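Notes for "The Plate Is Not Neutral"
Raswood Supper Club, February 7, 2019
Xinyi Liao

(Wait for the coffee to stop being poured. It won't. Start anyway.)

Thanks for having me. I was asked for 20 minutes on dessert. I have 34 slides, so settle in.

Open with my grandmother's plates. White, gold rim, bought in 1939, used twice a year and washed by one authorized person. Everything served on them tasted of fear. Pause for laugh. If no laugh, go straight to color.

Color. I ran a cafe in Hulteneck for long enough to get opinions. We had white plates, then the supplier sent pink by mistake and we kept them, mostly out of laziness. Same lemon cake, same price. People started telling me it was sweeter. One man asked who the new baker was. I was the old baker.
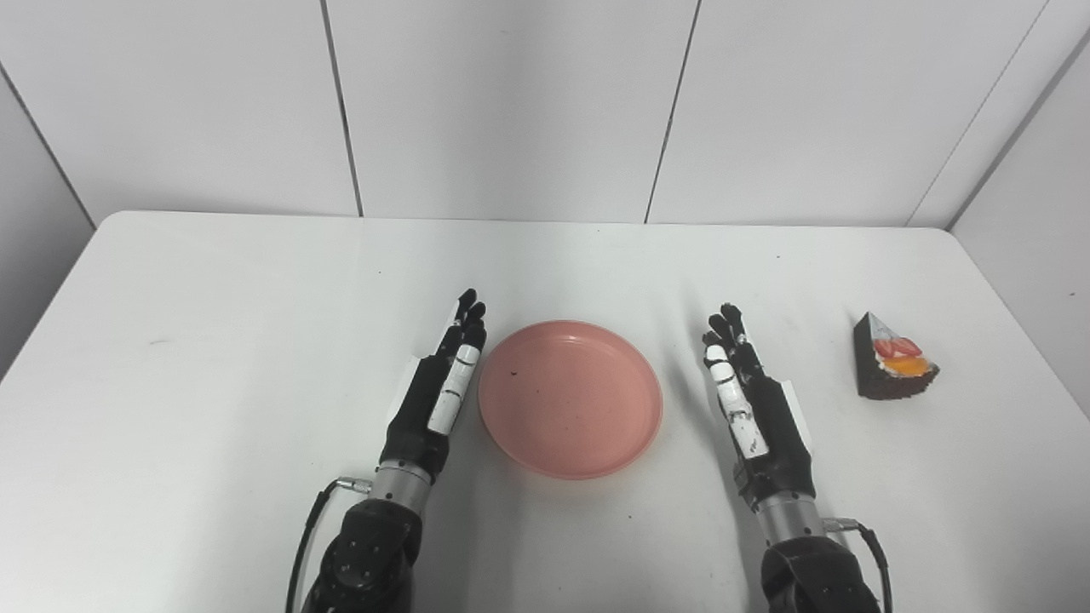
Was this science? No. I kept a tally on the back of a receipt roll: 158 slices, 46 unprompted remarks, and a coffee stain where the rest of the data used to be. Tell them this before somebody from the university does.

Next: size. Big plate, the slice looks mean. Small plate, the slice looks generous and the fork falls on the floor. I've never solved the fork.

Mention Belkadi, the place by the station, serving cheesecake on roof slate. Do the noise. (Not for long. Last time a woman left.)

Rim or no rim. A rim tells you where the food stops. Without one, the sauce makes its own plans. Ask for a show of hands on who has chased a raspberry into their lap. Put mine up first.
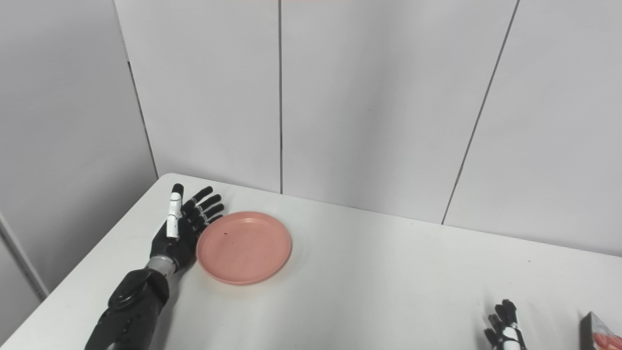
Slide 12: Pink plate, white table.

Tablecloths. Skip if we're past the half hour. If not: I'm against them, I own more than I can store, move on.

Last part is buying advice, which is what they came for. Get two more than you need. Plaltus discontinues every pattern the week you break one. Check that they stack. Check that they fit your dishwasher, which I did not, in February, with a full set in the car.

Questions. Someone will ask about square plates. Drink some water first.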